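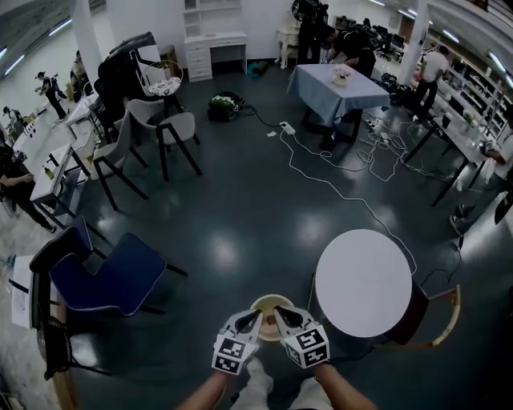

Famport HG-2 Hand-Held Gripper Pair

Product code: FP-HG2-P
Supplied as: matched pair, left and right
Availability: in stock at Akbridge, dispatch within 4 working days
Page last revised: 14th April

Overview

The HG-2 is a pair of hand-held grippers for recording two-handed tasks without a robot arm. The operator holds one unit in each hand and does the job directly: picking up a bowl, moving it between surfaces, setting it down. Each gripper carries a marker cube with square black-and-white patterns on its faces, and a pair of black-and-white fingers which point forward past the cube. A head-mounted camera views both cubes and the work between the fingers. Tracking software then recovers the position and angle of each hand from the video.

The units can be used seated or standing. No fixed base, floor rail or safety fence is needed, so furnished rooms can be used as they are, including rooms where several operators work at the same time.

Fingers

The fingers slide onto a keyed mount and are held by a single captive screw. They open under spring force and close when the trigger is squeezed. Trigger travel is logged as a finger gap value alongside the video. The same finger set fits the Lai two-finger arm head, so recorded grasps can be replayed with matching contact surfaces.

Smooth-sided bowls and cups should be gripped across the rim where possible. Thin flat items on a hard table top are difficult for the standard tips and are better handled with the narrow tip set (sold separately).

Marker cubes

Cubes are supplied in numbered pairs. Do not mix cubes from different pairs in one recording, as the tracking software reads left and right from the pattern numbers. The printed faces are matt. Clean with a dry cloth only; alcohol wipes lift the black.

At least one full face of each cube must be in view for a reading. Two faces give a steadier angle. If the operator's wrist turns a cube away from the camera, the gap is filled from the motion sensor in the handle for a short time, after which the frames are flagged.

Room and lighting

Overhead strip lighting is suitable. Glossy floors do not normally affect tracking, but a bright light reflected straight into the camera can wash out a face. Run the check routine at each work position before starting. In rooms with mains leads on the floor, set the walking route first and tape down any lead that crosses it, as an operator watching the fingers will not be watching their feet.

Specification

Weight per unit, with cube and fingers: 940 g
Fingers per unit: 2
Connection: wireless, or USB-C lead
Running time: 4 hours per charge
Charging: from empty, 40 minutes
Data logged: finger gap, handle motion, trigger state, time stamp
Sample rate: 200 per second
Head camera: not included, see compatible list

In the box

Left gripper with cube fitted
Right gripper with cube fitted
Spare finger set
USB-C leads, two
Hex key
Calibration card
Carry case

Software

Recordings are read by Ultitby Desk, supplied as a download with each pair. Version 4 or later is required. Earlier versions will open the files but ignore the handle motion data. Output is one folder per take, holding the video, a plain text log and a track file for each hand.

Known limits

Crossing the hands so that one cube hides the other causes a loss of tracking on the hidden unit. The take can still be used if the crossing is brief.

The trigger spring was changed in January. Units made before then have a heavier pull, and the earlier spring can be swapped by the user with the kit listed under spares.

Weight becomes noticeable in long sessions. We suggest changing operator or stopping for a rest once every 40 minutes.

Spares and options

Narrow tip set, per pair
Replacement cube pair, numbered
Light trigger spring kit
Charging dock, two-bay
Wrist strap, left or right

Repairs are carried out at Akbridge. Please return both units of a pair together, with the calibration card, as they are checked as a set.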